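Sorting Household Items After the Holidays: Guidance for Residents
Drirnville Household Services, Thursday, January 10, 2019
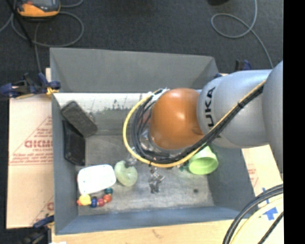
Household items and toys in a large open gray bin.

The weeks after the holidays are a suitable time to review what is kept in closets, kitchen drawers and children's rooms. Residents are asked to read the following advice before bringing items to the Craddock reuse counter, which accepted 2676 articles last year.

Begin with a single room and finish it before starting another. Place everything from one shelf or drawer into an open container and wipe the empty surface with warm water and a little dish soap. Let the shelf dry fully before anything is returned to it.

Hard plastic toys may be washed by hand in soapy water and left on a towel overnight. Remove batteries first. Toys with a battery compartment should be wiped with a damp cloth only. Board games and puzzles are accepted if all pieces are present and the box is taped shut.

Kitchen utensils should be free of grease. A paste of baking soda and water will lift most stains from mugs and spoons. Chipped glasses are not accepted and should be wrapped in newspaper before disposal.

Small parts are best kept in a closed bag fastened to the item they belong to.

The Lekville counter is closed for stocktaking until March. Questions about large donations may be addressed to Vittoria Marchetti at the Craddock office, extension 654.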